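Kunow 木製品用語データセット

概要

Kunowは、木箱、木枠、棚板、踏み台などの小型木製品について、日本語の名称と寸法表記をまとめた表形式のデータセットです。通販サイトの商品説明や工房の見積書では、同じ品物が「木箱」「ウッドボックス」「平箱」などと呼ばれ、寸法の並び順も統一されていません。検索や在庫管理の際に表記をそろえる目的で作成しました。

収録件数は408件です。公開日は2021年9月8日、現在の版は3です。

ファイル構成

kunow_items.csv　本体
kunow_synonyms.csv　別名の対応表
kunow_units.csv　単位と換算
CHANGES.txt　変更履歴
LICENSE.txt　利用条件

文字コードはすべてUTF-8(BOMなし)、改行はLFです。表計算ソフトで直接開くと文字化けすることがあります。その場合は「データの取り込み」から文字コードを指定してください。

列の説明

item_id　品目の識別子。版が変わっても同じ値を使います。
name_ja　見出しとなる名称。
reading　読み。ひらがなで記載。
category　分類。18種類のいずれか。
width_mm、depth_mm、height_mm　外寸。単位はミリメートル。
inner_flag　元の資料に内寸しかない場合は1、それ以外は0。
material　樹種または板材の種別。不明の場合は空欄。
joint　接合方法。釘、ねじ、組み継ぎ、接着、不明の5つ。
source　出典の区分。

inner_flagが1の行では、三つの寸法列に内寸がそのまま入っています。板厚を足した推定値は入れていません。外寸として集計する場合は、先にこの行を除いてください。

出典

元の資料は二つあります。Coliler工房が公開している製品一覧と、Dedeo木工所から提供を受けた過去の見積書です。見積書からは顧客名、住所、価格、納期を取り除き、品名と仕様だけを残しました。sourceの値はそれぞれcとdです。

両方に同じ品目がある場合は、Coliler側の寸法を採用しています。差が5ミリを超えるものは別の品目として扱いました。

表記の方針

漢字と仮名の揺れは、見出しを一つに決め、残りをkunow_synonyms.csvに移しました。たとえば「抽斗」「引出し」「引き出し」は「引き出し」が見出しです。外来語の末尾の長音は残します。

尺貫法で書かれた寸法は、一寸を30.3ミリとして換算し、小数点以下を四捨五入しました。元の表記はkunow_units.csvに残っています。寸法が二つしかない板物は、長いほうをwidth_mm、短いほうをdepth_mmに入れ、厚みが分からなければheight_mmは空欄です。

分類に迷いやすいもの

木箱と木枠の区別は、底板の有無で決めています。底板があれば木箱、なければ木枠です。すのこ状の底は底板とみなします。蓋の有無は分類に影響しません。縦に置いて使う細長い箱は、棚板が一枚でもあれば棚に入ります。
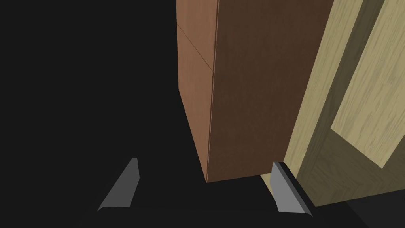
踏み台と腰掛けは、元の資料の呼び名に従いました。形や高さで線を引くことも試しましたが、同じ製品が両方の名前で売られている例が多く、基準として使えませんでした。集計では二つをまとめたほうが扱いやすいと思います。

既知の問題

materialの「集成材」には、樹種が分かるものと分からないものが混在しています。
readingの一部に、濁音の有無が確認できていない語があります。
版2にあった「盆」の分類は廃止し、該当する行は「その他」に移しました。item_idは変わっていません。

変更履歴の要点

版3では、7月に受け取った見積書の追加分を反映し、joint列を新設しました。版2を読み込むプログラムでは列数が合わなくなるため、列の位置ではなく列名で参照するように直してください。

利用条件

データはCC BY 4.0で公開しています。利用の際は「Kunow 木製品用語データセット 版3」と表示してください。元の資料そのものは再配布していません。

管理

本データセットはKaijage編集室が管理しています。誤りを見つけた場合は、item_idと該当する列名を添えて、配布ページの連絡欄からお知らせください。修正は次の版でまとめて反映します。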